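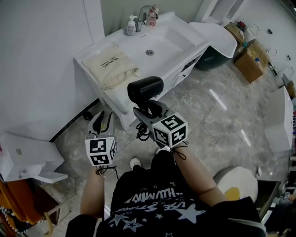
White stars on a black T-shirt, gray marble-patterned tile below.

Filed under: Home Library, Paper & Print
Reading time: 4 minutes

Keeping Your Novels in Good Shape (Even the Ones You Lend Out)

I own 759 novels, which I know because I finally wrote them all down in May, and a good half of them came to me secondhand with somebody else's coffee on the cover. I love them anyway! But over the years I've picked up a few habits that keep the rest of them looking decent, and several of you have written in asking, so let me pour myself some tea (well away from the shelf) and get going.

Dusting. Take the book out and hold it firmly shut, then brush the top edge from the spine outward with a soft, dry paintbrush. If you let the pages fan open, the dust slides right down in between them. I used to run a damp cloth along the tops and I have a wavy set of mysteries to show for it.

Sticker goo. Those bright "signed copy" stickers are lovely until you want them off. On a glossy jacket, warm the sticker with a hair dryer on low for 10 seconds, then lift one corner with your fingernail and go slowly. Whatever is left behind usually rolls up under a plain white eraser. On a matte jacket or an uncoated paperback, I leave the sticker alone, having taken the title clean off a debut I'd waited in line for.

Musty books. Stand the book upright in a lidded plastic tub, slightly open, with an open dish of baking soda next to it. Leave it for 2 weeks and swap the soda halfway through. Ebony Prendergast wrote to say she uses clay cat litter (unused, she was careful to add) and likes it better. I tried it on an old fantasy trilogy and the first two volumes came out fine – the third still smells like a boathouse, so if anyone has ideas, I'm listening.

Big fat paperbacks. Anything up near 1,000 pages will crack down the middle if you open it cold. Set it on its spine on a table, let the covers down first, then press down a few pages at a time from the front and the back until you meet in the center. It takes a few minutes and it's rather soothing.

Wet pages. For a splash, put a paper towel on either side of the damp leaves, close the book, and set something heavy on it. Change the towels every hour or so at first. A really soaked book goes in a freezer bag and into the freezer until you have an afternoon to deal with it.

Lending. I write the borrower's name on an index card and put the card in the gap on the shelf. Rupert, if you're reading this, your card has been there since the old couch.

Next time I'll get to torn dust jackets, and the flour paste question, on which Sewwandi Sivakumar and I do not agree at all.

Get our tips in your inbox twice a month. Enter your email to subscribe. You can unsubscribe at any time.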